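Jotstead adds required pay field to job postings

2025-04-22

Jotstead, the job board operator, has changed its posting form so that employers can no longer publish a listing without a minimum and maximum base pay. The change applies to all new listings and to any existing listing that is edited or renewed. Listings posted before the change stay up until they expire.

Under the previous version of the form, the pay field was optional and accepted free text. A review of 1,992 listings posted in February found that the most common entries were "competitive," "DOE" and a single figure with no indication of whether it was a floor or a ceiling. Nearly 200 of the listings gave an hourly rate in one part of the page and an annual salary in another, and the two did not match.

The new form takes two numbers and a pay period. It rejects an entry if the upper figure is more than 170 percent of the lower one, a limit meant to stop ranges too wide to be useful to an applicant. Employers who hire for several grades under one title have to post each grade separately. Commission and bonus amounts go in their own field and do not count toward the range.

Rosalinda Layug, product manager for listings at Jotstead, said the limit was set after a test with 18 employers, including the packaging firm Galov and the staffing agency Prinedgate. "A tighter limit blocked too many ordinary shift jobs, where the night rate is a good deal higher than the day rate," she said. Those employers can now enter a shift differential — a fixed amount or a percentage — below the base range.

Roles paid entirely on commission are exempt from the range but carry a label in search results. Applicants can filter them out. Unpaid internships are handled under a separate policy, which has not changed.

Each listing also has a new link for reporting an offer below the posted minimum. Reports need a copy of the written offer. An employer with three confirmed reports loses posting access until its open listings have been reviewed by hand.

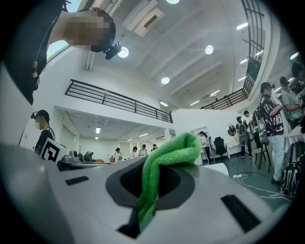
Janelle Javier wrote in the comments on the company's notice that the range was only half the problem. In her last search, she said, the posted figures were accurate but every first offer came in at the bottom of them, and no recruiter would say what experience it took to reach the middle. She asked for a line on each listing stating where new hires usually start.

Jotstead replied that a starting-pay field is under review and would be optional if added. No date was given.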